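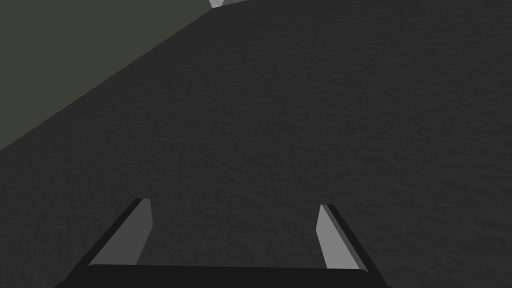 Preparing and Carrying a Guide Kit for Walking Tours
Workshop tips, revised 2018-02-11

These notes cover the making and upkeep of the small equipment a walking tour guide carries: picture cards, a cue book, a bag and a voice amplifier. They assume a kitchen or workshop table, a craft knife, a steel rule and an ordinary household iron.

Picture cards

Print old street views and maps on matte paper. Gloss reflects the sky, and people standing to the side see only glare. Letter size is the smallest that works for a group. Leave a half-inch white margin on all sides so fingers don't cover the picture.

Mount each print on foam board with spray adhesive. Spray the board, wait until it is tacky, then lower the print from one short edge and smooth it with a dry cloth. Trim after mounting. Use a new blade and make two light passes instead of one heavy pass, which tears the foam.

Seal the cut edges with white cloth tape. Unsealed foam board takes up water at the corners first and begins to curl. For rain, slide the card into a clear sleeve with the opening at the bottom.

Write the stop number on the back in the upper right corner, with a one-line caption and the source of the picture. If a card is borrowed by another guide, the caption goes with it.

Cue book

Index cards on a single ring are easier to manage in wind than a stapled booklet. Punch the upper left corner and reinforce the hole on both sides. Keep one stop to one card. Set the date or name you are most likely to forget on the first line, in block capitals. Pencil survives rain. Most gel inks don't, and neither does inkjet print.

Clementina Paiva, who guides the Prorlow canal route, puts the crossing instructions on colored cards between the stops, so that they are not read out by accident. The route has 7 stops and takes 70 minutes at her pace. If you time your own, walk it with at least one other person - a guide walking alone moves faster than any group and the figure will be no use.

Bag

A shoulder bag with a stiff divider keeps the boards flat. Cut the divider from corrugated plastic, with the flutes running vertically, and round the corners with scissors. Load the cards in reverse order so that the first stop is nearest the body. Used cards go behind the divider.

To reproof a canvas bag:
Brush off dry mud and wipe with cool water. Do not use detergent.
Let it dry completely, away from a radiator.
Rub a wax bar over the seams first, then the panels.
Warm with a hair dryer until the wax turns clear.
Hang for 2 days before loading paper into it.

Voice amplifier

Belt amplifiers fail at the cable more often than at the battery. Tape a loose loop of cable to the body of the unit so that a snag pulls on the tape and not on the plug. The Gerkik belt clip is stiff when new and should be worked open a few times before it goes over a thick coat.

Foam windscreens can be washed by hand in lukewarm water with a drop of dish soap. Squeeze, do not wring. Replace them when the foam starts to crumble.

Charge the unit the night before and store it indoors. Vilho Miettinen lost a battery pack in December by leaving it in a parked car on the Peltonen side of the river. Keep spare cells in a closed plastic case, away from keys and coins.

After the walk

Take everything out of the bag, including dry cards. Stand damp boards on edge with a gap between them. Do not stack them and do not iron the face. A warped board can usually be flattened overnight under books, with blotting paper on both sides. If the print has lifted at a corner, apply a little PVA glue with a toothpick and weight it for an hour.

Replacement rings and cloth tape are in the second drawer at Paller. Write down what you take.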